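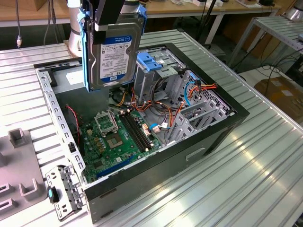

## Letting go of the idea of a perfect pose

I've owed this blog a post since March, so pour yourself something warm, because I'm going to ramble. Most of my weeks lately have gone into Kistari, our task planner, and the desktop tower that has become its main teacher. I know every screw in that case by now. I could draw the drive cages from memory (badly, but I could).

When I started, I treated pulling a hard drive as a perception problem. Find the blue caddy, get a good pose, close the fingers, go up. The pose estimator, Dravar, is very good at blue plastic on gray metal, and I was so pleased with it that I wrote 620 lines of planner on the assumption that it would always be right. Then we tried it next to a nest of orange and yellow power cables, and my lovely depth map turned into soup!

What helped was giving the planner permission to be unsure. Each candidate grasp now carries a spread along with its pose, and Kistari picks the approach that still works at the bad end of the spread. If none of them do, it asks for a second look from a different angle before it moves anything. It's slower, and I fretted over that for a while, but I'd much sooner wait for another look than explain a bent connector.
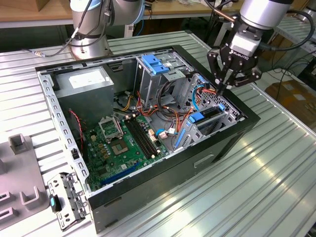

*Plallivel Disassembly Software Team / planning and perception notes*

The part I really wanted to tell you about is cables. Down by the lower drive bay, the fingertips are right in among them, and there is no sensible way to model every wire. We tried. Mihret Woldegiorgis spent a whole Sunday afternoon fitting splines to them (bless her), and by the end we had 13 parameters per cable and a planner that refused to go anywhere.

So now cables are a cost and metal is a wall. The arm may brush through cable space if it moves slowly and the force estimate stays low, and it may never plan through sheet metal. The force check lives in Yilma, our little controller layer, and runs every 8 milliseconds. If the reading climbs, Yilma freezes the motion and hands back a reason code, and the planner tries again with that patch of space marked as expensive. There are nine reason codes at the moment. I'd like fewer, but every time I merge two of them I end up splitting them apart again a week later.

The other thing eating my evenings is the world model. With two arms sharing one case, each needs to know where the other is headed as well as where it is now. I had been publishing only current joint states, and the planners were terribly polite to each other, both waiting, like two people at a door. Publishing the next stretch of planned path cleared up most of that. 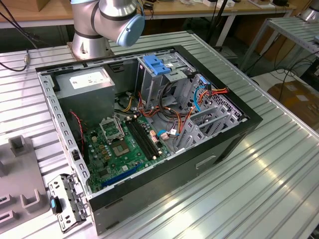 ## Still on my list

- Rewrite the retract motion so it leaves along the path it came in on. I keep promising this.
- Stop Dravar from confusing the blue expansion slot with a drive latch when the lighting is harsh. The ribbed table throws reflections everywhere and I suspect they aren't helping.
- Let the planner remember which brackets are already out, so a restart doesn't send it looking for them.
- Write proper docs for the reason codes. Mihret has asked twice, very nicely.

If you've dealt with soft, tangly stuff in a motion planner and found a cost function you like, please leave me a comment. Mine has a constant in it that I picked while eating a sandwich, and I'd love to replace it.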